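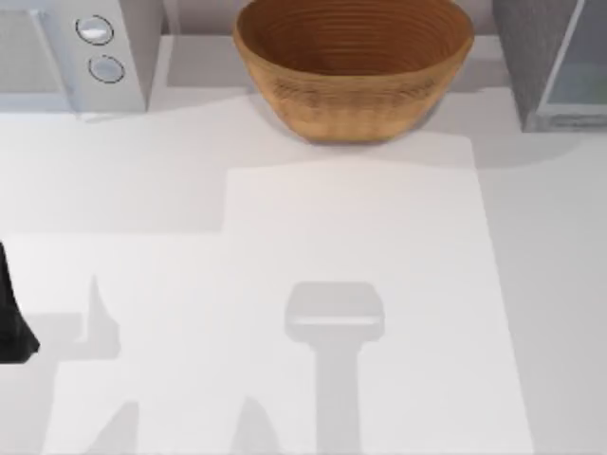
Ramiro Casado wrote back on the last version that the money pages come too late, and by the time he got to them his arms were already on order. Fair. Section moved up. Read it before you ask for quotes.

Section 3. Planning and budget, two-arm counter cell

Applies to: Gerkbridge two-arm kit, Saarela counter scene. Single-arm buyers skip to Section 5.

3.1 Before you spend anything

1. Measure the real counter. Depth first, then width, then height off the floor. Write it down in millimeters, the scene file wants millimeters.

2. List everything that stays on the counter. Microwave, toaster oven, bowls, all of it. Anything bolted down or too heavy to shift goes on a seperate line.

3. Enter both lists in the Saarela layout sheet. Save. Load the scene.

4. Put the big items along the back edge. Leave the front clear for the arms.

5. Run the reach check with both arms, one at a time, then together. Save the report each time. It overwrites.

Note: a reach check is geometry only. Says the gripper can get to a spot. Says nothing about whether it can hold what's there.

CAUTION: Do not order arms off a single-arm reach report. Two arms that each reach the bowl can still block each other over it.

3.2 What to budget for

Figures are per cell, US dollars, before tax and freight. Arms are quoted separately, get that number in writing.

Gripper pair with fingers: 1,716
Mounting plates and bolts: 852
Spare finger pads, one year: 100
Reserve: 3,000

Don't touch the reserve for options. It's for the counter. Reinforcing, moving an outlet, cutting back a shelf nobody measured. Kinudon spent theirs on a second camera in June and then had to go back and ask for the brackets.

6. Copy the lines above into your own sheet.

7. Add the arm quote.

8. Add floor protection and fencing or a scanner, whichever your safety person signs off on. No figure here, varies too much.

9. Add training hours. Your people's hours, not just the trainer's.

10. Total it. Get it approved as one number. Piecemeal approvals stall, usualy at the mounts.
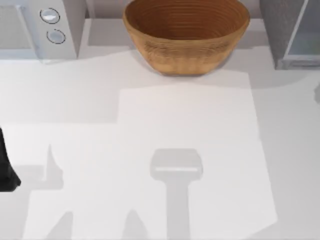

Flelton Planning Guide
Issue 02/11/2024
Page 100

3.3 Checking the layout against the budget

Do this with the scene open and the sheet next to it.

11. Start with the tall items. A microwave in the back left corner, an oven in the back right, fine for most kits. Check the door swing on each. If the task needs a door open, check reach with it open.

12. Wide bowls. Check the rim and the bottom. A deep bowl eats vertical travel, and a longer finger set changes the gripper line in 3.2.

13. Watch the shadows. If you're planning overhead cameras, turn scene lighting on and leave it on. Arm shadows across the work area can throw off a vision setup tuned on a flat white counter. Lights are a budget line if you need them.

14. Save two camera views minimum, same layout. Attach both to the purchase request.

Note: plain glossy counters give more trouble than matte ones. Set the surface finish in the scene to match yours. Default is matte.

CAUTION: Scene lighting is not a lighting survey. Do the survey on site.

3.4 Ordering

15. Mounts first. Longest lead time in the kit, and you can fit them while you wait.

16. Arms and grippers on the same order. Check that the flange pattern on the quote matches on both.

17. Pads last. They age on the shelf.

18. Send the layout file to Gerkbridge with the order. Put the cell name in the subject line. Orders with no layout file sit in a queue.

Changes after step 18 get requoted, including bolt changes.

Layout questions go to Chalerm Duangkaew, quotes to the sales desk. Attach the reach reports, all three, or you'll get asked for them.

Next: Section 4, Preparing the counter.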